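## 3. Teaching by hand and from afar

We began, as I suspect many groups do, with the notion that there were 2 ways of showing a robot a job and that our task was simply to find the better one. In the first way, which we call hand guidance, the teacher stands beside the arm, takes hold of it, and leads it through the movement. In the second, the teacher sits at a desk, wears a tracked glove, and drives the arm and fingers from there. Both have been used for years and both have their loyal friends. Our own laboratory at Birosholm was split more or less down the middle, and some of the keenest arguments took place over lunch.

### 3.1 Why flat things

Most earlier work on showing tasks to a robot hand has used things that are pleasant to pick up, such as blocks, cups and bottles. We wanted something that was a little mean. A sheet of printed paper lying on a surface gives the fingers almost nothing to hold, and yet people slide, turn and square up sheets of paper all day long without a thought. We therefore built the whole study around flat, printed matter — pictures, mostly, with some plain pages mixed in — and asked our teachers to show the robot how to reach to a sheet, lay the fingertips on it, and draw it towards a marked line.

The choice had another merit, which we came to value more as the work went on. A printed picture is full of things that look solid and are not. A policy that learns from the wrist camera has to find out that a chair on paper cannot be grasped by its arm, and it can only find this out from the way the teacher behaves.

### 3.2 Teachers and sessions

Teachers were recruited from the two sites, Birosholm and Pollham, and none of them had driven a robot hand before. Each was given a short talk by Viera Kuruc, who also sat with them through the first few tries and answered questions (of which there were a great many, nearly all of them sensible). In the end we kept 298 demonstrations. A further 51 were set aside, mostly for dropped glove tracking, and are not used in any of the results below.

We asked the teachers to work at whatever pace felt comfortable. This made for uneven recordings, some brisk and some very leisurely, and we did think about trimming them to a common length. We decided against it. The pauses turned out to be interesting in their own right, as they tended to come just before the fingertips met the paper, and they were a good deal longer under remote control than under hand guidance.

### 3.3 What the wrist view offers

The remote teachers worked chiefly from the wrist view, with a second view from the side available at the press of a pedal. Figure 1 gives an idea of what the wrist view is like to work with. The back of the hand takes up a good share of it, and the teacher must judge the reach from the tips of the fingers, where the small blue lights are of some help.

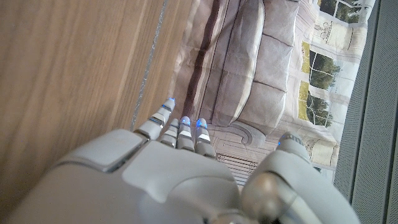
*Last changed: Wed 29 January*

**Figure 1.** Wrist view of the hand over a printed picture of a room, with a large grey sofa and paned windows. Wood lies to the left of the print and a dark perforated panel to the right.

Several teachers told us that they stopped noticing the hand after a while and looked only at the gap between the thumb and the fingers. We had not expected this, and it led Ľubica Halás to suggest that the gap itself might be a better thing to track than the centre of the palm. We took up her suggestion, and the reach error reported in Section 4 is measured from there.

### 3.4 Differences between the two ways

Hand guidance gave the smoother paths. That will surprise no one who has tried it, for the weight of the arm does a lot of the smoothing for you. It was weaker in the last part of the task, where the fingers have to press lightly and pull. A teacher holding the wrist can place the hand beautifully but has very little say over the separate fingers, and many of them ended up pushing the whole hand down, which creased the paper.

Remote control was rougher on the way in and kinder at the end. The glove let teachers bend one finger a touch more than its neighbours, and quite a few used this to start the sheet turning before drawing it back. The price was tiredness. Teachers asked for more breaks, and the quality of their demonstrations fell off towards the close of a long session.

We also tried a mixed scheme, in which the reach was shown by hand and the contact by glove, and joined the parts afterwards with the Šimko blending routine. We are fond of this scheme and would like to be able to say that it won outright. It did well on pictures and rather poorly on plain pages, and we do not yet have a good account of the difference. The sessions run at Pollham in December, with the revised Iren glove software, are treated separately in Section 5.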